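Monthly walk-round, Prostwood test kitchen and arm bay
Done by: Nabila Halim
With me: Afiq Manurung (first half), Siiri Ķēniņš (second half)
Date: 19th January

Yes, I know it was a Sunday. It's the only day the arms are all parked and I can crawl under things in peace. Marks are OK, FIX or ASK. If you've got an ASK against your name please come and find me, don't reply to the whole list like last time!

1. Walkways and floor
Yellow line visible all the way round - OK
Line by the sink end - FIX. It's worn through where we all cut the corner. I do it too. Afiq has the tape.
Bins outside the line - OK
Stools outside the line - FIX. Two were inside when I came in. We used to sit right up at the benches when we did the loading by hand, and I think our feet still take us there.

2. Stop buttons
Bay 1 - OK, pressed and reset
Bay 2 - OK, pressed and reset
Bay 3 - OK, but stiff. Siiri needed her palm and I needed both thumbs. ASK Zhenhua Lu whether it can be swapped before the next long run.
Spare pendant hung on its hook - FIX. It was in a drawer under the tea towels.
Everyone on shift can say where their nearest button is - OK for the five I asked on Friday. Hjalti pointed without looking up from her sandwich, full marks.

3. Benches and practice items

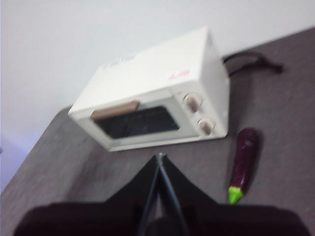
Loading and unloading is the job that has changed most for us, so I've given the benches more room this month. Before the arms came in, one of us stood there opening doors and moving food in and out for a whole shift, and the worst you went home with was a sore wrist. Now we set out, step back and watch, and the risk has moved into the setting out. That means cords get their own line on the sheet. With the little white oven, the black cord goes off to the right along the back of the table by the wall, and I'd like that to be how we leave every appliance with a lead on it. Never across the front, where the fingers come in.

Cords to the rear, both ends accounted for - OK on 1 and 2, FIX on 3 (mixer lead across the front edge)
Fabric tops flat, no rucks - OK
Practice food whole, no splits or sharp bits - OK, except one tomato which I've binned
Practice food kept apart from real food - FIX. There was a rubber lemon in the staff fridge. Very funny, whoever you are, but it goes back in the crate.
Nothing taller than the guard left on a bench overnight - OK

4. The arms themselves
Finger tips clean, no tape residue - OK
Cable sleeve along the forearm - OK on 1 and 2. Bay 3 has a rub mark near the elbow, so I've put a pen line either side of it and will look again next month.
Speed set to 26 for anyone working inside the line - OK. Please don't go above this because you're behind. If you're behind, tell me and the plan moves.
Speed back up to 100 only with the gate shut - ASK. The log has one run at 100 with no gate entry next to it. Probably a forgotten tick, but I want to hear it from whoever was on.

5. People
I added this part in the autumn and a few of you were sniffy about it, so thanks for filling it in anyway.

Watching breaks taken every 60 minutes - FIX. Mornings are fine. Afternoons, hardly anyone. Staring at an arm is tiring in a way that carrying trays never was, and I've caught myself nodding off with my eyes open. Set a timer.
Two people on for any new task - OK
New task explained before it starts - ASK Hjalti Steinarsdóttir. Her team says the drawer routine changed midweek and they found out from the arm. I don't like that at all.
Hand skills kept up - OK so far. Siiri asked whether we'll still know how to run the benches ourselves if the Borix controller goes down for a day, and it's a fair question. I'm pencilling in one manual session a month, starting with Bay 1.
Worries about hours - two notes in the box. I can't answer them here but I've passed them on word for word, and I've asked for a reply that goes up on the board where we can all read it.

6. First aid and paperwork
Kit stocked - FIX, out of the medium plasters
Eye wash in date - OK
Risk sheet for the drawer routine - FIX, still the old version pinned up
Risk sheet for oven loading - OK, signed by Zhenhua
Copy sent to Funetbridge for the insurance folder - not yet, will do it with next week's post

FIX items to be done by the end of January please. Afiq is going round with the tape on Tuesday so keep your stools out of his way.

Nabila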